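Cell 4 gets its spring overhaul

The Starkville picking cell is back in one piece, and we're pretty thrilled with how it went! For anyone who hasn't wandered down to that end of the building lately, Cell 4 is the KUKA arm with the two gray bins in front of it. It ran all winter without a real service, and by March the cables were telling us so. Every time the wrist rolled past its comfortable range the bundle went tight, and twice the gripper signal dropped out in the middle of a pick.

So we took the whole dress pack off and started over. The old routing was pulled snug with zip ties, which looked tidy and was hard on everything. Now the lines run along the top of the forearm and get a big generous loop at the wrist. We moved the wrist through its full travel at creep speed, 17 poses in all, watching the loop at each one. Getting the slack right took most of an afternoon (too little and it tugs, too much and it swings into the bin wall), but wow, what a difference. The air hoses for the gripper were replaced on the same day, cut 600 mm long with fresh fittings from Kuipers. 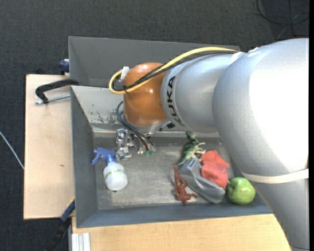
Next came the bins. They had been creeping, a hair at a time, every time the fingers brushed a wall, and the calibration went off with them. We squared them up again, clamped them down and taught the bin corners from scratch. Please leave the clamps alone, even if you only need one for five minutes! If a bin does get bumped, run the Gindent corner check before you start a job. It takes less time than a cup of coffee and it will tell you which corner is off.

For the shakedown we used the Clokomari object set, the usual mix of toys, bottles, fruit and cloth. The plan is 700 picks before we call the cell open for bookings. Soft stuff is still the hardest, and we have some ideas about finger pressure that we can't wait to try.

From now on the loop gets a look at the start of each week, and the fittings get a quick listen with the air on. Hissing means stop and write it in the cell log. The log is on the hook by the controller, with a new pen.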